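Grarkano Family Craft Room: Progress Report to the Winonus Fund
March 2019
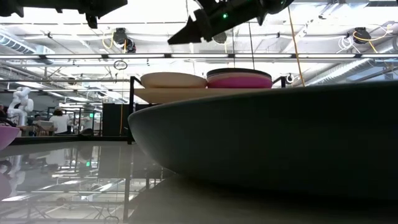

Dishes and a large teal-green bowl at the craft room.

We are so happy with how the first stretch of this grant has gone! The craft room at the Onyeka branch library is open, the shelves are full, and families are coming back with brothers, sisters and grandparents in tow.

What we have spent

So far $1,255 of the award has gone to supplies. Most of that was paper, felt, washable paint and glue (so much glue), plus child-size scissors, including 2 left-handed pairs that parents had asked for. The paper cutter came out of our own budget, as agreed. Receipts are in the folder we sent with the February update.

What we have made

Our plan promised 10 sessions by the end of spring, and we are on track. The paper weaving mats were a huge hit, especially with the preschoolers, who wove them, pulled them apart and wove them again. The salt dough session was messy and wonderful. We also did sock puppets, button trees and a cardboard marble run that grew down the hallway and had to be rolled up before the evening book club came in.

The one project that didn't work was the tissue paper lantern. The instructions were written for older kids, the wire handles were too fiddly, and most families went home with half a lantern. We have rewritten it with yarn handles and a cereal box base and will try it again next month.

The take-home kits

We packed 100 kits under the Fumus name, each with a printed template, precut pieces and a short supply list for anything a family would need to add. Every one of them has been picked up! Parents told us they liked having the pieces precut, and a few asked for blank templates so older children could draw their own. We are adding a blank sheet to the next batch.

What comes next

Spring sessions will lean on recycled materials: egg cartons, jar lids, fabric scraps. We would also like to try a simple sewing project with plastic needles and burlap. Our one request is to move the leftover printing money into storage bins, as the supply closet is bursting and the felt keeps ending up under the paint. If that change is all right with you, we will buy the bins before the next session and put the receipt in the same folder.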